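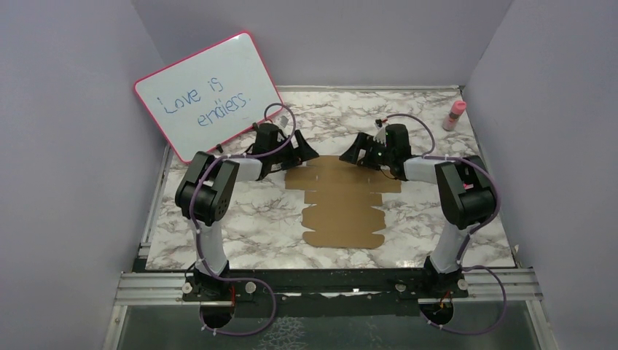
How to clean a whiteboard that won't wipe clean

Old marker goes stubborn when it sits for weeks. The ink dries hard, the duster slides over it and you end up with a grey smear. Most boards can be brought back with things you already have in the cupboard.

What you need
A dry-erase marker, any dark colour
Two microfibre cloths
Methylated spirits
Dishwashing liquid and warm water

Step 1. Dust the board with a dry cloth, working from the top down. Get into the corners, where the powder collects.

Step 2. Draw over the old writing with the fresh marker and wipe it off straight away. The solvent in the new ink loosens the old. Do one word at a time – if it dries you'll have to start again.

Step 3. For anything left, dampen a cloth with metho and rub in small circles. Open a window first and keep it away from the stove. Try a corner before you do the whole surface, as cheaper painted boards can go dull.

Step 4. Wash with a drop of dishwashing liquid in warm water. Wring the cloth out well so water doesn't run behind the frame and swell the backing.

Step 5. Wipe again with plain water, then dry with the second cloth. Leave the board for 12 minutes before you write on it.

If it was permanent marker
Go through step 2 up to three times before you reach for the metho. Red and green usually take longer than black.

What not to use
Scourers, cream cleanser and steel wool all scratch the coating, and ink settles in the scratches. Furniture polish leaves a film that makes markers skip.

Keeping it clean
Wipe messages off within a week or two. Wash the duster when it turns grey, and store markers flat with the caps on tight.

Page by Shayne McPhee, Cavville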